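Talk notes – three films about work, film club night
Feb 9, 2022. Keep to 50 min incl. clips!! 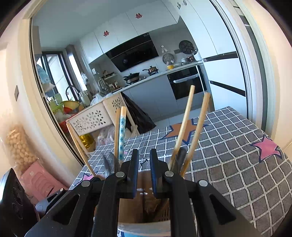

Hadi Matar thinks three is too many and I should drop the middle one, the strike picture, as it's slow and most people will have seen the ending somewhere. Fair. Keeping it anyway. Shorter clip.

START. Lights half down. Say hello, say where the exits are.

1. Undomeck
Night shift at a bakery, almost no dialog. Shot over one July. Ask the room – who is the main character? Usually get two or three answers, let them argue a bit. Clip is the locker room, stop BEFORE the phone rings.
Point to make: the camera stays with whoever is working, never with the boss. We only hear him thru a door.

2. The Lokov Strike
113 minutes, feels longer (say it, gets a laugh). Black and white, the crowd scenes are real townspeople. Bitar directed it at 59, first feature. Before that, all shorts.
Clip: the vote. Look at hands, not faces. Then the long walk home – skip if we're past half.
Dont get into the book. The book is a different talk.

3. Demari
Funniest of the three, saddest last ten minutes. A woman finds 3825 in an envelope at work and spends the whole film trying to give it back. Watch how many people tell her to keep it, and how the tone changes each time.
Clip has subtitles OFF by default, check menu first. Last time I fumbled this for ages.

Link back to Undomeck – same idea, boss offscreen. Who gets a close-up, who doesnt.

Questions. If quiet, ask which one they'd watch agian tonight.

Handout by the door, titles and running times on the back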